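Working with the robots: your questions, my answers

I run the evening shift in the training room at Noruvach, and since June I've been asked the same things in the kitchen, in the car park and once through a toilet door. So I've written it all down. If you're moving over from packing or the phones, start with this page and then come and find me.

What do we do in there all day?

We teach household robots to tidy up, mostly in simulated homes. You sit at a station, you drive the arms, and the robot's software learns from what you did. One go at one chore is called a run. Our customer is Homis, who want a machine that can cope with a normal living room, so that's where you'll spend most of your time: picking things up off floors, opening drawers, putting things away, shutting drawers again. It's fiddlier than it sounds and I love it.

Do I need to be good with computers?

No! My best people came from the packing benches. They've got patient hands and they don't panic when something rolls off under a chair. You'll get 16 hours of training before anything you do counts, and most of that is just getting used to your left hand being somebody else's left hand. The floor pick-ups come first, one object and plenty of room to get at it.

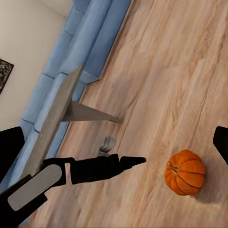 One of the packers who moved across in the first group told me the arms were never the hard part for her, it was sitting still. She'd been on her feet for years and after a fortnight in the chair her back was worse than it ever was on the line. She's right, and we were slow about it. You now get a proper break every 60 minutes, the chairs go up and down, and two of the stations can be used standing. Please use them.

Is there a target?

There is, and I know it's the bit everyone worries about. The room as a whole aims for 2000 good runs a month. It isn't split up by person and I won't be reading names off a list. Some chores take four times as long as others, so a league table would be daft (we tried one for a week, people started grabbing all the easy ones, we stopped).

What's a "good" run?

Smooth, unhurried, finished. If you fumble and recover, keep it, the engineers like a recovery. If you knock half the room over, mark it as a fail and go again. Fails don't count against you. Pretending a fail was a pass does cause trouble, as somebody has to hunt it down later.

I've heard drawers are horrible. Are they?

They're my favourite, but yes, they take a while. You've got both arms going in the same small space and it's very easy to bring one in too fast and clip the other. I tell people to park the right arm, open with the left, then bring the right one in once they can see what they're doing. You might end up preferring it the other way round. Left-handers usually do.

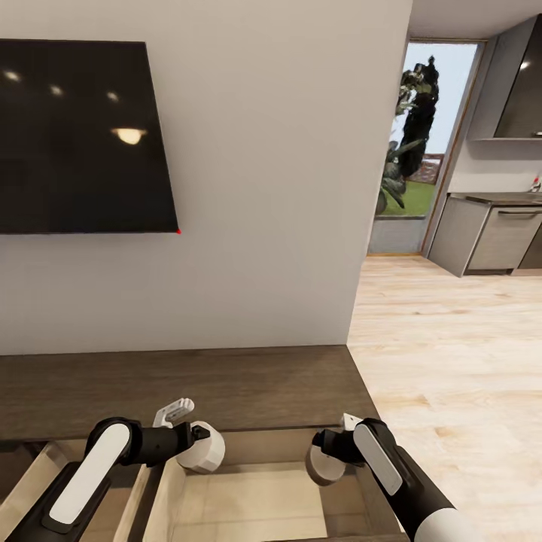 Give it three or four shifts before you decide you hate them. I was dreadful at drawers until I stopped watching the fingertips and started watching the gap between the arms. There's a practice set with 600 drawer runs you can replay at your own speed, done by people on every shift including a few of my worst, so have a laugh at those. To find it, open Grosten (the program on the station's left-hand screen), pick Replays, then Storage.

Are we training our own replacements?

I get this one more than any other. For packing, the new Anozie line did take over a good part of the lifting and sealing, and there are fewer of us on that floor than there were. I won't pretend otherwise. The robots we teach in this room aren't meant for our building, they're meant for people's houses. What happens to our jobs once they've learned enough I can't tell you, and I've asked. What I do have in writing is that anyone who moves over keeps their old rate or better, and can go back within six months if there's a place.

Does the pay change?

Same grade as senior packer. The evening supplement starts at 6 pm, as before.

Can I listen to music?

One ear only, please. I need to be able to shout at you.

What if I feel sick?

Some people do in the first week, especially when the view tips over as the arm swings. Stop, look at the wall, have a biscuit. Tell me and I'll put you on labelling for the rest of the shift, at full pay.

Can I come and have a go first?

Yes, any evening after 7. Knock loudly.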